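Week 4 handout – Why reunion tours sound different from the records
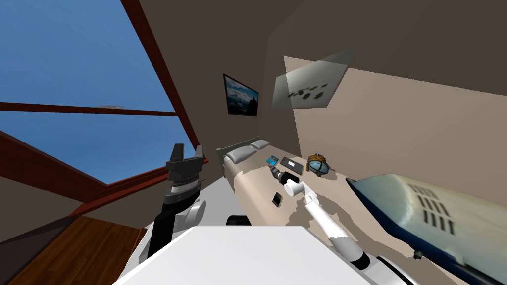
Ellen Ostermann
Adjunct instructor, Rock Music and Its Business
Tue 20 September

OK, picking up where we ran out of time. We had just played the two versions of "Corkon" by Grorkance, the studio one and the one from the reunion tour, and a bunch of you said the live one felt "heavier but sadder." I love that, and I want to spend this handout on where that feeling comes from.

First thing to listen for is the key. The studio version is in E. On the tour the whole band has tuned down two half steps, so the song now sits in D. Bands do this all the time to help a singer who can't get up to the high notes night after night. Guitar strings tuned lower are looser, so they growl a bit more and the pitch wobbles when you hit them hard. There's your "heavier." The chorus melody also sits lower in the voice, and you lose that strained, right-at-the-limit sound that made the record exciting (I still get goosebumps from it, sorry, I'm a fan).

Second thing is tempo. Tap along with both. The live one starts out slower and then creeps up after the guitar solo. The record was made to a click track and the tour mostly wasn't, so you can hear the drummer pushing. If you play an instrument, try playing along with the last chorus and you'll feel it right away.

Third – backing vocals. On the album the singer stacked his own voice over and over in the chorus. On stage you have a bass player and a keyboard player covering those parts, plus maybe some playback. People get really worked up about playback! We'll have the argument in section, so please come with an opinion and at least one recording to back it up.

Now the business side, quickly. A reunion is usually a contract before it's a rehearsal. Who owns the name? Who gets paid as a member and who gets paid as a hired player? Grorkance went out with 2 original members and a hired rhythm section, and the posters used the old logo anyway. Compare that with Drokik, who changed their name when the guitarist left and lost over half their bookings by March. Same kind of breakup, very different result. The reading goes into trademark stuff on page 19 and it's a bit dry, but stick with it, the part about merchandise is good.

Words you should know by next week: drop tuning, click track, playback, hired player, guarantee (the fee a band gets no matter how many tickets sell), back end (their share after that).

For next time: pick one song that exists as a studio recording and as a live recording made at least ten years later. Write a page on key, tempo and vocals. Use your ears before you go looking for reviews. A free tuner app is fine for checking the key – I use one too.

Bring headphones.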